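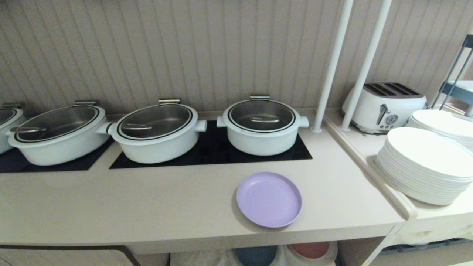

Notes on the Kitchen Collection, Grekside

7 December 2020
Posted by Ailsa Chisholm

The second collection period at Grekside closed last week, and several readers have asked for an account of how the kitchen examples were gathered. I set down the main points below. The figures are taken from our session log and will also appear in the internal report that Finlay Dow is preparing.

The purpose of the work is to supply demonstrations to the learning system we call Roy. Each demonstration is a single household action, carried out from start to finish by an operator and recorded together with the positions of the arms. The first period, which ended in March, concerned drawers and cupboards. The second concerned the countertop: moving plates, handling pots, lifting and replacing lids.

We recorded 2322 demonstrations in the second period. Of these, 2112 were accepted at review and passed to training. The remaining 210 were set aside, for the most part on account of a dropped object or a pause by the operator long enough to confuse the timing of the action. Those recordings have been kept. Homa Hosseinzadeh wishes to use them in a separate study of recovery from error, and I would ask that no one at either site delete them.

The choice of objects was discussed at some length in the spring. Our earlier practice was to place one pot and one plate on the counter and to vary only their positions. Roy learned this arrangement well and did poorly in any kitchen that contained more than one pot. The countertop is now set with several white pots of similar appearance, all with clear glass lids, and the operator is told before each recording which one is to be handled. The pots differ somewhat in shape, and it is this difference, together with position, that the system must learn to use.

Clear lids deserve a separate remark. Glass gives the cameras a good deal of trouble, particularly above a black glass cooktop, and it was proposed more than once that we change to solid lids for the sake of cleaner data. I was against this and remain so. People own glass lids. The team at Troremow did record a set of 343 demonstrations with solid lids for comparison, and these are stored under their own heading so that they will not be mixed with ours by accident.

Plates were handled in two ways. In the first, a single plastic plate is placed on the bare strip of counter in front of the cooktop, and the operator picks it up by the rim. In the second, the operator takes the top plate from a stack of white ones. The stack is much the harder of the two. Operators in their first week tended to approach from directly above, where there is little to hold, and Wilma Cairns rewrote the instructions to call for an approach from the side with the wrist turned. The share of stack recordings rejected at review fell considerably after that change.

A word on the instructions themselves. They now run to four pages, up from one, and I have received complaints on the subject. Mhairi Imrie has agreed to reduce them to two before the next period. Operators are reminded that the written task phrase must match the action performed. "Move the plate to the left" and "put the plate by the toaster" are different tasks, even on occasions when the plate ends in the same place. We found a good number of mismatched phrases in the early sessions and corrected them by hand, a tedious job that occupied two of us for most of a week.

We also changed the rule for resetting the counter. Objects had been returned to tape marks after every recording, and the resulting data was far too regular. The marks have been removed. Operators now set the objects down where they please within reach of both arms, and change the order of the pots at the start of each session.

The next period will be held at Grorngate, where the kitchen is narrower and the light comes from one side only. The target is 500 accepted demonstrations, all of them two-handed. Scheduling requests should be sent to Finlay by the end of the month, and operators who have not worked at Grorngate before will need to arrange a site visit with Mhairi first.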